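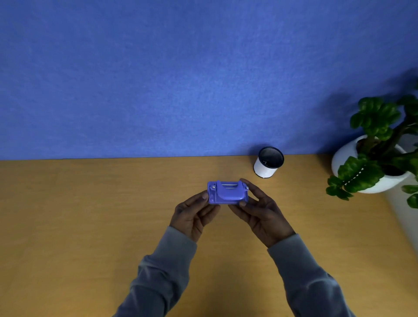

La perforadora, esa máquina de hacer confeti

Una perforadora sirve para hacer agujeros en el papel. Ya sé que como superpoder suena flojo, pero prueba a meter una hoja sin agujeros en un archivador de anillas y luego hablamos.

Las hay grandes, pequeñas, de metal y de plástico. En la foto, dos manos sujetan un aparatito de plástico lila que se parece bastante a una perforadora, con un tornillo plateado a cada lado y dos varillas finas de metal arriba.

¿Cómo corta el papel?

Por dentro de una perforadora corriente hay 2 punzones, que son unos cilindros de acero con el borde afilado. Cuando aprietas, bajan, atraviesan la hoja y entran en un hueco redondo de su misma medida. El papel se queda sin un trocito y no puede protestar.

Al soltar, unos muelles devuelven los punzones a su sitio.

¿Y por qué cuesta tan poco?

Por la palanca. Tu mano empuja lejos del punto donde gira la pieza y el punzón recibe más fuerza de la que tú pones. Aun así, no metas la libreta entera. Ni el bocadillo.

¿Adónde van los redondelitos?

Muchas perforadoras los guardan en una bandeja con tapa. La tapa se abre sola el día que acaban de barrer. Si juntas 108 hojas con dos agujeros cada una, tendrás más de 200 redondelitos, de sobra para decorar una alfombra sin permiso.

Para que los agujeros queden centrados

Dobla la hoja por la mitad, marca el borde con una uña y haz coincidir esa marca con la señal del centro, si tu perforadora la lleva. Empuja el papel hasta el tope y aprieta de una vez.

Los dedos, siempre fuera de la ranura.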